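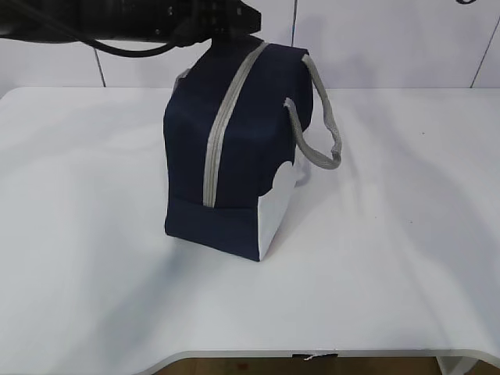

Pidska Bag Task Kit
For school and college robotics clubs

Ahonen sells a lot of things to clubs that clubs don't need, so we were slow to put the Pidska kit on our list. The Udwood student team spent most of August with one. What follows is based on their notes, and we have left the grumbles in.

You get one soft navy bag with grey webbing handles and a long zip, a printed task sheet and a scoring card. No arm, no gripper, no software. For a bag and two bits of paper the price is steep, and a club with an old holdall in the cupboard could get most of the way there.
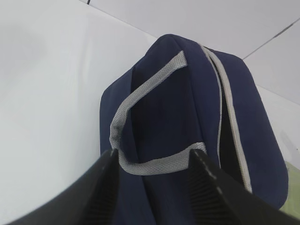

Grasping from the top is where the task sheet starts, and it makes that sound easier than it is. Cloth folds as the fingers close, and a slack handle can end up between them. Udwood logged 74 attempts at the first task and said the scoring card gave them no way to record a half-decent grip. We have asked for a better card - no reply yet.

The maker says the bag is good for 400 lifts. We can't vouch for that. Ribbed finger pads may well wear the cloth sooner.

Tasks on the sheet: 7
Suits: clubs that already have a working arm
Not included: spare bag, carry case
Delivery: around 7 working days

Sold by Punness. Returns accepted if the task sheet is still sealed.
Page checked 26 August 2025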